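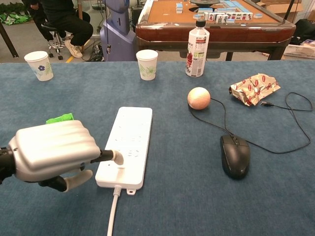

Javiera Salinas replied:
I don't buy it. Switching everything off at the strip before bed saved us next to nothing. We did it faithfully for 4 months in the old apartment and the bill moved less than it does when my sister comes to stay.

jadwiga_s wrote:
Which bill, though? If you compare one summer to the next you're mostly measuring the weather. I'd want the same months and the same people in the house.

Javiera Salinas replied:
Same people, same months. June one year against June the next. The rate went up in between but I looked at usage, not dollars.

ZDai wrote:
Depends what you had plugged in. An old stereo amp can pull 14 watts doing nothing at all. A phone charger with no phone on it barely shows on a meter. People lump all of it together as "vampire power" and then argue past each other.

I put a plug-in meter on everything in my home office one weekend. The printer was the only thing worth bothering with. The monitor sat under a watt.

getse_lozano wrote:
The leaflet from Bokano says up to 18 percent of a household bill is standby. I'd love to know whose household. They also sell the timer switches, so...

jadwiga_s wrote:
"Up to" is doing a lot of work in that leaflet.

Busi Nkuna wrote:
I'll disagree with the crowd. We have a cable box, a game console left in instant-on mode and two old desktop speakers with those warm brick adapters. Turning off that one strip made a difference I could see on the daily chart. Not huge, but it costs me one click.

ZDai wrote:
Fair, but the console setting is probably most of that. Change it in the menu and leave the strip on for a week, then look at the chart again.

Busi Nkuna wrote:
And lose my instant-on? No thanks – I'd sooner click the strip.

Javiera Salinas replied:
Then it isn't instant either way, is it?

getse_lozano wrote:
Has anyone tried the Tambunan meter? The reviews are all five stars and all sound like the same person.

ZDai wrote:
Haven't. Check whether your library lends meters before you spend anything. Mine does, 2 weeks at a time. Try the fridge and the dehumidifier first, those are where I found real money.

jadwiga_s wrote:
Seconding the dehumidifier. Ours was running all night with the basement window open.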